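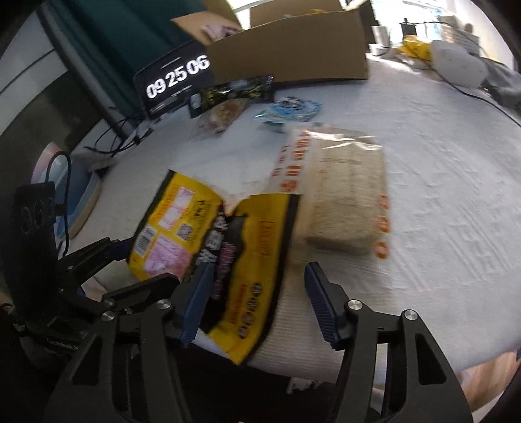
Berrada Wipe-Clean Tablecloth, White

Sizes: 12 place, 13 place (extra drop)
Sold by Wosesside

The maker calls this cloth "stain proof." We've sold enough table linen to doubt that, so we left one on the lunch table in our Indby shop from February on and let the staff eat over it.

Coffee and soy sauce came off with a damp rag, even after 30 minutes. Turmeric did not. A faint yellow ring is still there, and two rounds of dish soap made no difference. Ballpoint ink is hopeless, so do the crossword somewhere else.

The maker also says 2,000 wipes before the coating dulls. We can't check that and wouldn't buy on the strength of it. Ours has lost a little shine where people rest their elbows.

Fold lines are the real gripe. They hung on for weeks - a warm room helps, an iron will ruin the coating. Ask for it rolled if you're picking up in person.

The hem is better than on the old Gikton cloth, which used to fray at the corners. It costs more, too. Whether a straight hem is worth the difference is up to you.

Returns: 30 days, unused. Cut cloths can't come back.

Questions about sizing go to Radwa Mansour at the Indby counter.

Page updated 19 Aug 2020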